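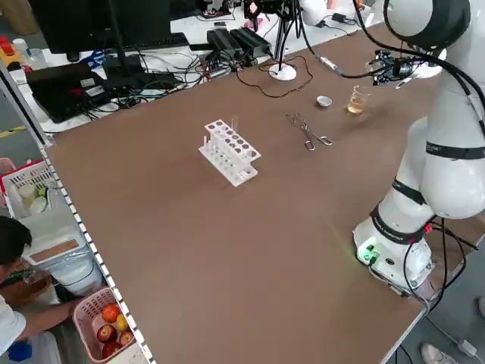 Progress report to the Panagiotou Fund
Judville Migraine Self-Management Project
19 July 2021

1. Where we are up to

Recruitment closed with 333 adults enrolled, all of whom have had migraine for at least a year. Of these, 145 have finished the headache diary stage and moved to the follow-up calls. The rest are still keeping diaries and should finish before December.

2. Diaries

Participants record the start and end of each attack, any aura, nausea, sensitivity to light, what they took and when. Paper diaries are coming back more complete than the online ones. The online form logged people out if they left it open, and several gave up partway through an entry. Vistetberg has fixed the fault and we have reopened those entries for correction.

3. Clinics

The Judville clinic is running to schedule. Prusska started late after its nurse position stayed vacant, and is now holding sessions twice a month. Travel is the main complaint there. We would like to offer phone appointments to anyone who lives up to 2 hours away.

4. Medication overuse

A number of diaries show pain relief being taken on more days than is recommended. Where this happens we write to the participant's GP, with consent. The letter template was revised in line with your comments on our last report.

5. Budget

Spending is slightly under plan because of the vacancy at Prusska. We ask to carry the unspent wages forward to cover four extra months of follow-up calls. Printing has cost more than we allowed for and we have met this from the stationery line.

6. Next period

Finish the diaries at both clinics
Begin phone appointments, if approved
Send the first summary of results to participants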